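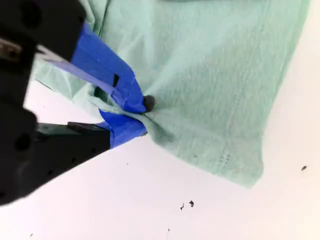 *Fig. 3 – Edge grasp on green cloth. One fingertip above the fabric, one below.*

## 4. Recording cloth examples (Aledden arm, Hornon recorder)

Draft, October. Sections 1–3 cover mounting and homing. Do those first. Questions to Fiachra Nic Giolla, not the general help list.

### 4.1 Before you start

1. Power up the arm, then the recorder. Other way round and the recorder misses the wrist stream.
2. Check the fingertip tape. Wrinkles are fine. If it's loose enough to catch on fabric, redo it – see 4.4.
3. Wipe the table. Lint and crumbs are OK in small amounts, the model should see some. No coins, clips, anything hard.
4. Pick a task card. Cloth cards are in the Seok folder. Don't make up your own wording, the labels have to match.
5. Open a new session. Type your operator code. Session names fill in by themselves, leave them.

> **Note:** Same lights for the whole session. If somebody changes the room lights, close the session and open another.

### 4.2 Recording one example

1. Drop the cloth on the table from about elbow height. Don't smooth it out. Don't place it nicely.
2. Hands out of the work area. Both of them.
3. Press the left pedal. Wait for the beep.
4. Drive the open gripper to the nearest free edge. Come in low and from the side.
5. Slide the lower finger under the edge, keep the upper one over it. Close slowly. You want a single layer if the card says single – folds count as a miss.
6. Pause with the grip closed, count of two. The segmenter uses the pause.
7. Do what the card says (lift, fold, drag).
8. Open, back off, press the left pedal again.
9. Mark it: **good**, **miss** or **junk**.

Misses are useful. Keep them. Junk is only for things like a frozen camera, a hand in view, wrong card, pedal pressed by accident.

If you lose the edge halfway, don't stop the recording. Back up a little, reopen, try again in the same example. Up to three tries, then end it and mark miss. We got a lot of clean first-try grasps from the early Baker sessions and almost no recoveries, and the policy trained on those just sat there after it dropped a corner.

> **CAUTION:** Don't push the fingertips down into the table to get under a flat edge. The force stop trips late at that angle. Skim the surface instead.

> **CAUTION:** Never reach in to fix the cloth while the pedal light is on. Red button first, then reach.

### 4.3 Between examples

Return the gripper to the ready pose over the table, tips close together but not touching, nothing in them.

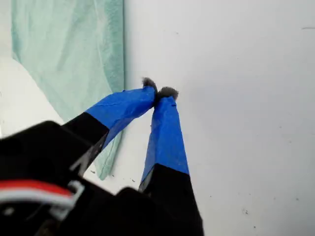
Then check the live view. Both fingertips need to be visible all the way to the end. If the wrist camera has shifted even slightly, stop and rerun calibration (section 2.4), otherwise the whole batch is off and we only find out at training time.

Also check:

- cable not pulling when the wrist turns
- frame counter moving
- disk space above 400 GB
- cloth dropped again, not left where it ended up

Every 12 examples, change the starting side. Left, right, near, far. People drift toward thier favorite corner, the data shows it very clearly.

A full card is 46 examples. Take a break halfway. Tired driving looks jerky and the smoothing filter doesn't really fix it.

### 4.4 Retaping the fingers

1. Red button. Arm power off.
2. Peel the old tape from the base toward the tip. Keep the tip pads on.
3. Wrap new tape, same color, overlapping. Leave the pads sticking out past the end.
4. Open and close by hand. Tips should meet without the tape bunching up.
5. Power on, home, record one test example and mark it junk.

> **Note:** Same color matters. A different color mid-set means a new set.

### 4.5 Closing the session

1. Press **End**. Wait for the checksum, can take a few minutes. Dont unplug the drive.
2. Look through the last 19 examples at double speed. Fix any wrong marks now.
3. Write down anything odd in the notes box – new tape, bumped camera, different cloth.
4. Upload. Leave the local copy until the server says *verified*.

Error E-level codes are in the appendix (still to come, ask Fiachra for the list).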